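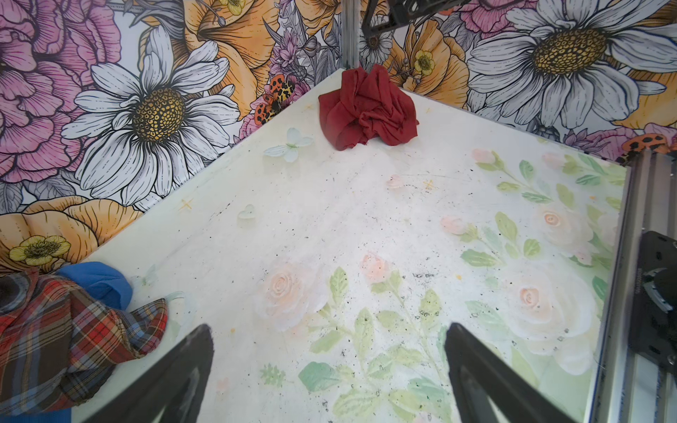

Club forum > Build and Training > Folding task: patterned table or plain?

gredeta_lead
Posting this so it's written down before Sunday. We need to decide what surface we record the rest of the folding demos on. Right now everything is on the floral tabletop with the flower wallpaper behind it. The other option is to cover the table with plain gray card and tape a sheet over the walls.

Where we are: 3,484 demos recorded, all on the floral setup. The policy from the last training run gets a corner grasp on 83 percent of tries on the plaid shirt. It does worse on the plain cloths, and I don't have a clean number for those yet.

Please say which way you'd go and why. I'd like to settle it in this thread and use the meeting for recording.
Rhys

tayla_h
Plain. The wrist camera gets roses and leaves and butterflies all over the view and the model has to learn to ignore every one of them. We have a small dataset. I'd sooner it spent that on learning what a sleeve looks like.

Also there are specks all over that table. Someone should wipe it down either way.

prulon7
Disagree. If we go plain we're throwing out 3,484 demos or mixing two backgrounds, and mixing means the model can learn that gray equals one behavior and flowers equals another. The showcase table will not be gray card. Last year it was a tablecloth with the sponsor's logo repeated across it, and the team that had trained on a white bench couldn't find the edge of a towel.

tayla_h
That team also had their camera loose. I was there.

prulon7
They did, but they tightened it after the first round and it still didn't work.

songul_oz
I can add something on the plain cloths. I went through the failed tries from last week and sorted them by what happened. Most of the misses on the dark red cloth were not the background at all. The arm goes to the right place and the fingers close above the fabric. When the cloth is bunched up, the folds are dark on dark and I can't pick out a corner in the wrist view myself. The plaid is easier to read because the checks bend where the fabric bends.

So I don't think gray card fixes the red cloth. More light might.

gredeta_lead
That's useful. Do you have the list somewhere?

songul_oz
In the shared folder, sheet called misses_by_cloth. Column D is my guess at the cause, so treat it as a guess.

alby_r
New member question, sorry if this is covered in the handbook. Where are we supposed to put the cloths we aren't folding? On my turn I left them on the table and got told off, then the next person did the same thing.

tayla_h
Off the table, unless the task card says "clutter." For the single-item task there should be one cloth on the surface and that's it.

prulon7
The task card has said clutter since October. We changed it so the policy would learn to pick the named item out of several. Red cloth to the far corner, plaid near the left finger, blue one wherever it lands.

tayla_h
Nobody told the morning group, then. We've been clearing the table every time.

gredeta_lead
My mistake. I changed the card and posted it in the chat, not here. So the morning demos are single item and the afternoon ones are clutter. I'll tag them separately before the next run. Alby, go by the card taped next to the keyboard. If it disagrees with what a person tells you, ask me.

alby_r
OK. The card by the keyboard says version 2, is that current?

gredeta_lead
Yes, 2 is current.

lorraine_t
Mentor hat on for a minute. I'm not going to pick for you, but you can test this without a big commitment. Take the policy you already have and run it on gray card, same cloths, same start positions. If the grasp rate drops hard, it's leaning on the flowers. If it holds, the background isn't your problem and you can stop arguing about it.

Do the same with one lamp added and everything else left alone. Change one thing at a time. Write down the start positions before you run anything.

prulon7
I'd be fine with that. I can bring a clamp lamp.

tayla_h
Fine with the test. I still think if we were starting from zero we'd start plain. But we aren't, so OK.

One thing about the card though, it has to lie flat and be taped on all sides. When we tried it in the spring with the old Ander gripper, the fingertips got under the edge and lifted the whole sheet.

songul_oz
Can we check the fingertips too? The inner faces look worn along the edges, and if the fingers are closing above the cloth I'd like to rule out that the height offset is wrong. The Tipoki script has a touch-off routine. I don't think anyone has run it since the fingers were changed.

gredeta_lead
I haven't. Let's do that first, before either test, and redo it if the number moves.

Plan for Sunday:
Wipe the table.
Touch-off on the fingers (Songül).
Baseline on the floral table, plaid and red cloth.
Gray card, same cloths and positions (Tayla).
Back to floral, lamp on (prulon7).
No new demos until we've looked at the results together.

alby_r
Can I log the start positions? I've got the sheet open already. I was going to use the printed flowers as reference points, like "left edge of cloth on the lower rose."

tayla_h
That won't work once the card is down.

alby_r
Oh right. Tape measure from the rail then?

lorraine_t
Distance from the rail and distance from the back wall. Take a phone picture of each one as well, from the same spot.

prulon7
Point for the flowers though, they're handy for resetting a cloth between demos. I've been lining the plaid up by eye that way for weeks.

tayla_h
Which is a good way to get the same demo over and over.

prulon7
I move it to a different flower each time.

gredeta_lead
Take that one to a new thread please. Alby, yes, you're on logging. Doors open at 2.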